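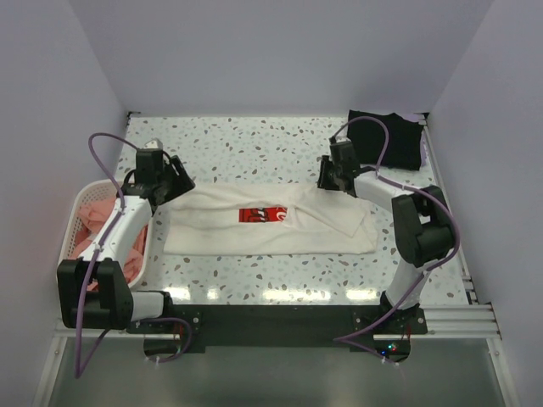 What does a foley artist do?

A foley artist makes the everyday sounds you hear in a film, like footsteps, rustling coats and creaky doors, and records them after the filming is finished.

I'm Aaliyah Dufour and that is my job! When I tell people, they usually ask why the microphones on the film set don't just pick everything up. Well, those microphones are mostly pointed at the actors' mouths. They're brilliant at catching words, but they miss lots of little noises, and they also catch plenty we don't want (aeroplanes, tummy rumbles, somebody dropping a sandwich box). So the small sounds get made again in a quiet room called a foley stage.

The name comes from a man called Jack Foley, who did this work in Hollywood a very long time ago, when films with sound were still new.

My room has a big screen at one end and squares of different floor all over the place. There's gravel, wood, stone and a tray of sand. I watch the actor's feet on the screen and walk along with them, mostly on the spot, trying to land each step at exactly the same moment. I own 60 pairs of shoes and only about four of them are comfy.

Last January I worked on a film called Surkell, about two sisters who get lost in a snowy forest with a grumpy goose called Gauthier. Snow is my favourite! You take a cloth bag, fill it with cornflour and squeeze it, and it goes crump, crump, crump, just like boots in deep snow.

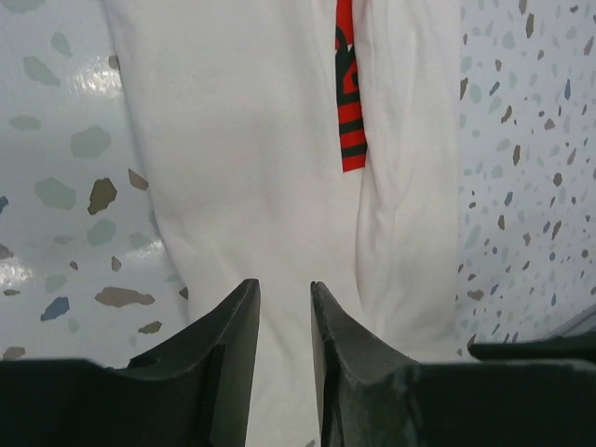 Gauthier was much harder. His voice was done by somebody else, but I had to do the wings, and I spent a whole morning flapping an old pair of leather gloves before they sounded big enough. For his feet I slapped a wet flannel on the stone floor. My arms ached until bedtime.

Then there's the sound of people moving. When the older sister, Dolia, turns round or sits down, her coat makes a soft swish, so I rub cloth together near the microphone while I watch her. We call that the moves track. You probably wouldn't notice it in the cinema, but if I took it away the film would feel strangely empty.

When I've finished, a person called a mixer puts my sounds together with the talking and the music. One minute of film can take me an hour if there's a lot of running about.

You can have a go at home. Find 2 minutes of a cartoon you like, turn the sound right down and collect some noisy things from around the house. Crinkly crisp packets make a good fire, and snapping a stick of celery sounds like a bone breaking (sorry!). Ask a grown-up to film the screen while you make the noises, then play it back with your eyes shut.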